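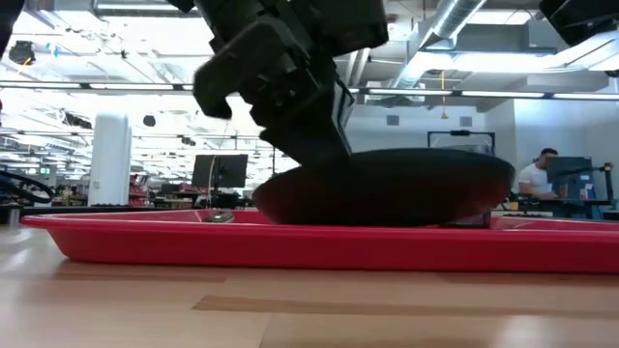

Lirkix: episodios con fallo de agarre

LÉEME, versión 15

Contiene 1,173 episodios de manipulación sobre bandeja roja. En 908 no pasó nada digno de mención. Este documento trata de los demás.

El fallo

La pinza debía detenerse al tocar el objeto. El umbral de fuerza, sin embargo, estaba escrito en newtons y el controlador lo leía en otra cosa que todavía discutimos. Resultado: la pinza apretaba el disco contra la bandeja con una convicción admirable y el registro anotaba «agarre correcto». Unos 27 episodios acabaron en parada de emergencia, pulsada a mano por Efa Bowen, que desde entonces come con el botón al lado.

Campos afectados

exito: no fiarse antes de la versión 9.
fuerza_z: saturada en los episodios fallidos. El valor máximo es el tope del sensor.
parada: fiable. La rellenó Efa.

Uso

Sirve para entrenar detectores de contacto excesivo. No sirve para imitación, salvo que se quiera un robot que aplaste cosas y se felicite por ello.

Pendiente

Corregir las unidades en la rama Tokby. Estaba previsto para septiembre.

Última revisión: 9 mar 2020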